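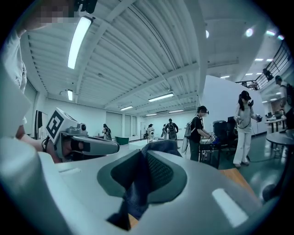

Ro-un Myung wrote in after my last piece on secondhand shopping to say that swapping is all very well if you're a size ten with nice friends, and could I please talk to somebody who has run one of these things for strangers, in a real town, with real leftover trousers. Fair enough! I've been to plenty of swaps and come home with plenty of rubbish from them (hello, velvet waistcoat), so I rang Thaís Fontes and invited myself over for the afternoon.

Thaís started Bula six years ago in Rirnness, in the hall behind the bakery, with two clothes racks and a trestle table. You bring things you've finished with, you take things you'd like, and no money changes hands. She made a pot of coffee so strong I was still awake at midnight, and then she told me the first one was awful.

"Everyone brought a garbage bag and tipped it out," she said. "I had a mountain in the middle of the floor. People were polite about it but they went home after ten minutes, and I was there until late folding other people's pyjamas. I cried in the car a bit."

I asked what she did differently the second time. She took a while to answer, mostly because she wanted to find the biscuits.

"A limit. Eight things each, and you hang them up yourself. That's it, that was the whole change. If you can only bring eight you leave the sad ones at home. And when you put your own jumper on the hanger you notice the hole in it, and you feel a bit embarrassed, and you put it back in your bag."

The name comes from her grandmother, by the way. In Portuguese a bula is the folded leaflet you get in a box of medicine, and her nan kept a drawer full of them. Thaís liked the idea of clothes coming with instructions, so every item at her swap gets a paper tag where you write whatever the next person should know. Runs small. Shrinks if you look at it. Wore this to my sister's wedding and danced all night. I'd have thought people would skip the tags but she says they love them, and some of them read the tags and don't take any clothes at all.

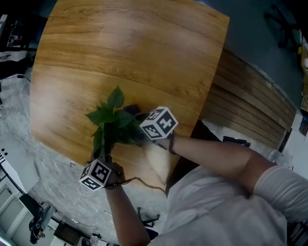 She doesn't sort by size either, which I thought was madness until she explained it. Everything goes by colour. "If you've got a rack that says sixteen and there are three things on it, you've told somebody there's nothing for them before they've taken their coat off," she said. "With colour you all stand in the green together and have a look. You pull things out for each other. I've got a friend now, a really good friend, and I met her because she held up a green cardigan and said, this is yours, isn't it."

Was it hers?

"I'd brought it! I was trying to get rid of it!"

I put Ro-un's point to her more directly, because I think it's a good one. Swaps do tend to run out of bigger sizes first. Thaís nodded before I'd finished the sentence. She keeps what she calls the back rail, made up of things from size eighteen up that have been left over or dropped off between swaps, and it only comes out in the second hour. She also rings around. There's a shop over in Itirico called Sampaio that lets her have the end of its sale stock when the season turns, and she asks them for the larger sizes before anything else. "It still isn't enough," she said. "I'd like to tell you it's fixed. I had a woman drive in last August, all the way in from the coast, and she left with a scarf. I think about that scarf a lot."

And menswear?

She laughed for quite some time. "Men bring one shirt and it's the shirt they're wearing in all their photos from uni." She has tried a men's table, a shared rack and a separate night with beer. The beer night was popular, though she's not sure any clothes were swapped at it.

These days a normal swap gets forty people through the door, and the big one before Christmas fills the hall and spills into the lane. She kept a tally last year for the council grant form and it came to almost 2,000 pieces, including (she was very firm that I should include this) a full wetsuit that has now been to four swaps and gone home with a different person each time.

I wanted to know about the trousers. There are always trousers. At the end of every swap I've ever been to there's been a heap of black work pants that look as though they've given up. Thaís sends hers in a few directions: the decent ones go to the op shop on the main street, the worn ones get cut up for cleaning rags at the bike workshop, and anything denim she keeps for patches. She won't put textiles in those big donation bins unless she knows who empties them. I hadn't ever thought to ask, and I walked past one on the way home and couldn't find a phone number on it anywhere.

If you'd like to start your own, her advice is to book somewhere with a decent mirror and good light, put the kettle on early, and don't run it for longer than two hours. Bring more hangers than you think you'll need. Borrow them if you have to, dry cleaners often have boxes of them out the back. And put on music that isn't yours, she says, or you'll be fussing with it all night.

I came home with a bag, obviously. A striped shirt (tag: "good for gardening, bad for interviews") and a wool skirt I've already worn twice. Ro-un, she says there's a navy coat on the back rail and she'll hang on to it until the next swap if you want to come and try it.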